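Farville laundry room, monthly check, July. Inspector: C. Clegg. Second signature: A. Degefa. Start 1345.

## Room

- [x] Floor drain clear, grille seated
- [x] Extractor running
- [ ] Dryer 3 lint screen. Split along the seam, replacement ordered from Nurnitz. Dryer tagged out.
- [x] Detergent store locked, data sheets in the wallet
- [ ] Extinguisher tag. Last entry illegible. Clegg to query.

## Electrical

- [x] Isolators labelled
- [x] Emergency stop tested, folding side
- [ ] Socket by the sink: faceplate loose. Do not use until refixed. Job 209.

## Textiles, sorted stock

- [x] Bags closed and off the floor
- [x] No items left on dryer tops
- [ ] Lint and pilling, blue knits. Fail, lot 192. Pale pills and lint specks over the surface, heaviest on the raised folds. Hold back from issue.

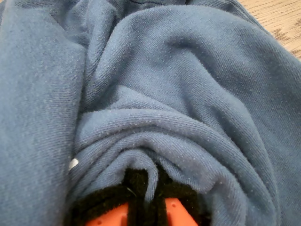
*Lot 192, blue knit, surface pilling and lint.*

Comment (Degefa): rewash on its own, no towels in the load, then recheck. If the pills remain, send to Mekonnen for shaving or downgrade to rags.

Open items: 4. Dryer 3 stays off until the screen is fitted and signed for.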